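Courses > Film Studies > FILM 101 > Unit 2 Handouts

Filed under: Class Notes, Pre-production, Indian and World Cinema

FILM 101: Before the Camera Rolls
Notes for Unit 2, prepared by Lucinda Kincaid

Welcome back, everybody. I promised I would write up what we talked about last time, partly for those of you who were out with that awful cold and partly because I talk fast when I get going on schedules (you have all been very patient with me!). Read this before we meet again, and bring your breakdown sheets with you.

What we mean by pre-production

Pre-production is the stretch between the moment somebody agrees to pay for a film and the first day of shooting. It covers casting, finding locations, building sets, hiring the crew, fitting costumes, and a mountain of paperwork. On a small picture it might take a few weeks. On a large period film it can run well over a year, and the people in the art department will tell you that was still too short.

Announcements are a part of it too, and this is where students get confused. A producer may put out a title and a first poster long before there is a finished script. The poster is there to interest buyers and to tell other producers that a star is spoken for. It doesn't mean the cameras are ready, so when you are reading old trade papers for your essay, please keep the announcement date and the start date in separate columns. I have graded so many otherwise lovely papers that mixed them up.

The breakdown

Take the script and go through it scene by scene with colored pencils. Mark the cast, the extras, the props, the vehicles, the animals, and anything that has to burn, break or get rained on. Each scene gets its own sheet. Then you shuffle the sheets, and you group them by location first and by actor second.

Our running case this term is Drarnport, the harbor drama that Brokano made with a cast of mostly stage actors. The story covers one winter, but the company shot the ending first, while the old customs house was still standing. The lead actress had to play her farewell before she had ever played a hello. She did it beautifully, in my opinion, and I'd like you to watch that last reel again with this in mind.

Extras and the crowd call

The dockside riot in Drarnport called for 3000 extras, and every one of them needed a coat, a hat, a meal and a place to stand. Schouten, the production manager, split the crowd into blocks and gave each block its own assistant. Faces near the lens got full costume. People farther back got a hat and a dark blanket, and from the harbor wall you would never guess.

Do look at how the call sheet handles this. The first crowd call is at 5 a.m. and the principal cast comes in much later, so the stars aren't sitting in makeup while hats are being handed out. It's a small kindness that also saves a good deal of money. 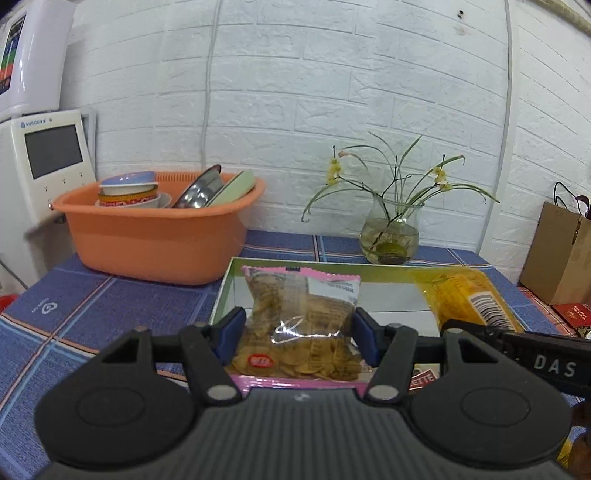
Cletus Zamora wrote to me after reading a draft of this section and said I was being too easy on Schouten, that splitting the riot into blocks is why the crowd never seems to move as one body, and that a second day with fewer people would have given a better scene. I think he has a point about the wide shots. The close ones still work for me, and I'd love to hear which side you come down on.

For next time

Read the Plemico chapter on location agreements in your course reader. It's dry going at the start, but stay with it, the part on borrowed streets is very good. Then choose any 2 scenes from the Drarnport script and make full breakdown sheets for both, with a note on which you would shoot first and what you'd need to have signed, built or sewn before that morning. Handwritten is fine. If your pencil colors don't match mine, just put a key in the corner.

Essay topics are due to me by the end of September. Come by before class if you're stuck, I'm usually there early with the door open.

Contact the department | Copyright Film Studies Program | Back to top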